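In defence of the messy front room

I grew up in a house with a "good" room. You probably knew one. Cream carpet, a cabinet of glasses that came out at New Year, and a sofa we children were allowed to sit on if somebody had died. The rest of us, all five, squeezed into the kitchen and ate our tea with our elbows in.

So I've got strong feelings about the current fashion for front rooms that look as if they're waiting for an estate agent. My friend Melahat Canpolat moved to Hegyi in July and spent 235 pounds on a lamp you can't read by. It's a lovely lamp! But she reads in bed now, and the armchair next to it has a cushion on it that has to stand on one corner, so no one sits there either.

I blame the photographs, mostly. We look at so many other people's rooms on our phones that we've started to see our own the way a stranger would — and strangers are picky. My neighbour Barış apologised to me last week for a newspaper. One newspaper, on the arm of a chair, in his own home.

What I want from a living room is evidence of living. Give me the half-done jigsaw, the knitting, the mug. Toys should be allowed downstairs as well, and I mean out on the sofa, with a cheap plastic basket to chuck them in when you need the seat back.

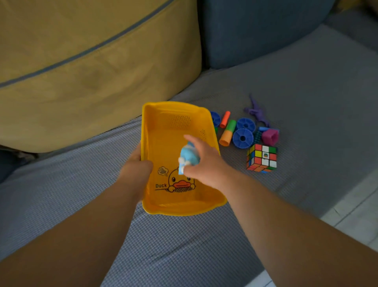
Melahat says I'm making excuses for not hoovering, and there's something in that. I don't enjoy dirt, and I do like being able to find the remote. But dirt and clutter are two different complaints, and we've let them get muddled. You can wipe the table and still leave the board game out for tomorrow night.

My mother sold the cream carpet house when she was 60. The carpet was perfect. The buyers had it up and in a skip before the month was out, and she still brings it up at Christmas.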